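Robotik-AG, zweites Halbjahr

Seit Oktober sitze ich samstags in Lourenços Kurs und weiß immer noch nicht, was ich davon halten soll. Alles läuft im Simulator, Aufgabe diesmal: Tasse greifen.
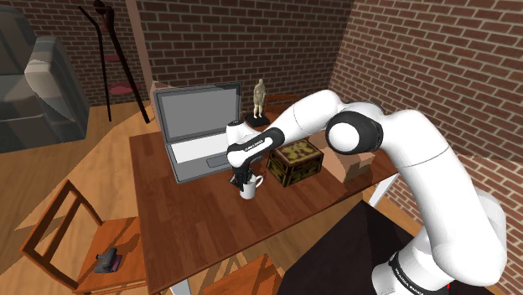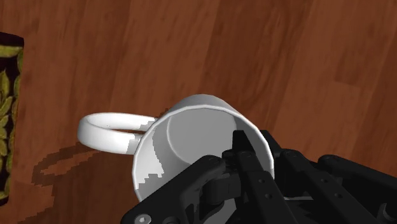

Lourenço Baptista schwärmt von 800 Durchläufen pro Nacht. Schön. Aber wie viele davon taugen etwas? Eine Erfolgsquote habe ich bisher nicht gesehen, nur Folien. Und ob das auf einem echten Küchentisch klappt, bezweifle ich sehr. Nächste Woche frage ich nach.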